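Workshop tips: looking after the hand-held grippers

Notes for members of the Niter student robotics club, kept by Manolis Kourkoulas. Updated December 20, 2021.

Before you start

Wipe the marker cubes with a dry microfibre cloth. Solvent dulls the printed squares and a grey smear across a corner is enough to lose tracking. Check that each finger is seated square on its housing and tighten by hand only.

Cables

Run the thin cables back along the forearm and leave a loose bend at the wrist. Clear the floor for two steps in every direction and push chairs in to the desk. Stand with both grippers in front of you, elbows bent, and hold still until the log starts.
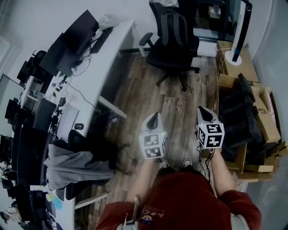
Recording

Keep each take under 56 seconds. Longer files stall on the older desktop and have to be split by hand. Name them by task, then take number – no spaces. The Plunosora sorting task stands at 1,023 takes, so use four digits.

Sleeves

Push loose cuffs up or tape them down. Fabric over a marker reads as a dropout.

Packing up

Coil cables in loops the width of your palm. Do not wrap them around the housing. Grippers go back in the Arkum case, fingers up, cubes not touching. Charge at the bench strip only, and switch it off at the wall when you leave.

Spares

Printed fingers wear at the tip after about 1,000 grasps. There are 7 spares in the Stergiou drawer. Write your initials on the sheet if you take one.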